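3/13/19
By Maeve Keane

The office received the revised estimate for the Kikwood community kitchen this morning. The stone yard at Mullura has quoted $2,493 for the counters, with a deposit of $1,000 due before cutting begins. I have asked for the sealing charge to be listed separately.

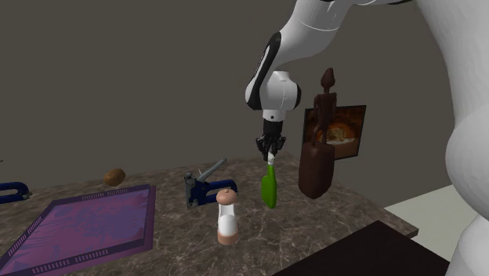
Ruairí Cronin reported that the tenants' survey closed with 50 replies. Most favored longer evening hours. The question of the second sink was left open and will return to the agenda in October, when the lease is reviewed.

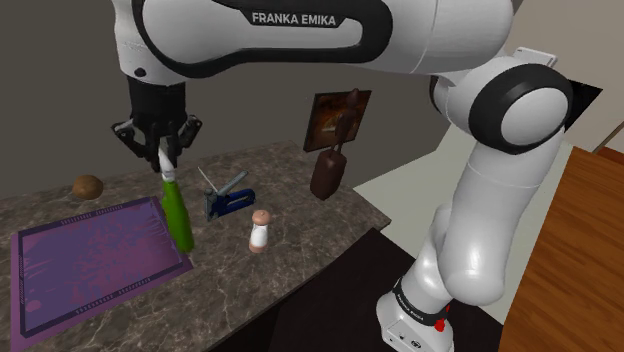
Robotic arm over the marble-patterned countertop.

A letter was sent to Samarakoon regarding the delivery entrance, which remains too narrow for the ovens. Their reply is expected with the next set of drawings. The $100 permit fee was paid in the afternoon – receipt filed under Kikwood, general. Mr. Cronin prefers the darker stone. I have recorded no preference. 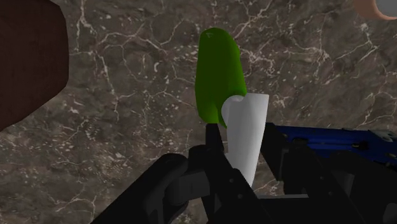 Dark brownish-gray stone with white and pale gray veins.

Call Mullura again about the edge profile. The hallway paint is still undecided.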